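Shop talk: the last frame builder in Hasmont

Caught her on a break, coffee in one hand, invoice in the other. She has built bicycle frames at Benska for most of her adult life and says she still hates mornings.

"I wanted to be a baker," she says. "Worse mornings."

The shop does 50 frames a year, no more. Waiting list is long. She stopped taking deposits in August – too many emails.

"People want a date. I can't give them a date. I can give them a bike."

Rent is the big worry. It went up 283 dollars a month and she had to raise prices for the first time in ages. Lost a few customers over it, kept most. A guy from Beaulieu drove over just to argue, then orderd a tandem. 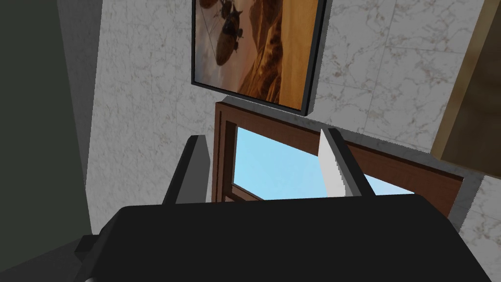
On steel

She won't touch carbon. Asked why, she shrugs. "I know steel. My hands know it. Ask me in ten years."

Her own bike is a heavy green tourer with almost 146 pounds of luggage behind it on one bad trip to Clelterach. She walked the hills. "All of them. I was crying by the second one."

Would she do it again? "Sure – with less soup."

What's next

A smaller shop, maybe. Maybe a apprentice, if one turns up who can sweep. She has had two and both left for better money, and she doesn't blame them.

Then the phone rings and she's gone. Somebody wants a date.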